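Ticket 200: Welcome toothbrushes falling out of the wire rack
Opened Jul 26, 2021
Site: Flema guest rooms, supply table
Status: open
3 comments · 0 shares

Good morning. I write about the black wire rack we received from Ziveck for the guest bathroom sets. The toothbrushes do not stay upright in it. When we put them in with the wrapper on, they lean to one side, and after the rack is carried to the room one or two are lying down or have slipped out completely.

What I tried until now:
– Handle down, head up. Better than the opposite, but the brush still leans over the edge.
– Folding the loose end of the wrapper under the handle. It holds for a short time, then the plastic opens again.
– A paper towel on the bottom. No difference.

I must keep the wrappers closed, so taking the brushes out is not a solution for us. The wipes also do not go in the rack. They stay beside it on the table.
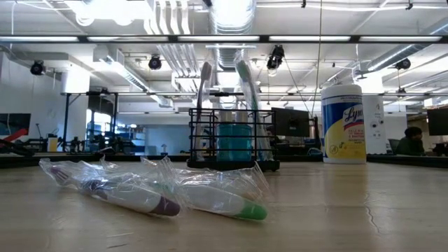
Hinds: We had the same trouble with this rack. Put the teal container in the middle first and then one brush on each side, pushed into the corners. If you load the brushes first they have nothing to rest against. Please also tell us how many you want to keep in one rack, as we never got more than two to stand well.

Thank you for the quick answer. We wanted four in each rack, two for the guests and two spare. I tested your order this afternoon with the container in the middle. Two brushes stayed upright when I carried the rack to room 8 and back. The one with the green and white handle still leans a little to the outside, but it did not fall. With four it was again a problem – the wrappers push against each other and everything moves.

For now I will keep two in the rack and the spare ones in the drawer. I have also asked Disero if they sell a divider for this size. They offered one for a larger rack only, so I did not order it.

Rooms 35 and 36 will get the new arrangement first. I leave the ticket open until the cleaning team has used it for one week.

Helpful? 2 yes · 0 no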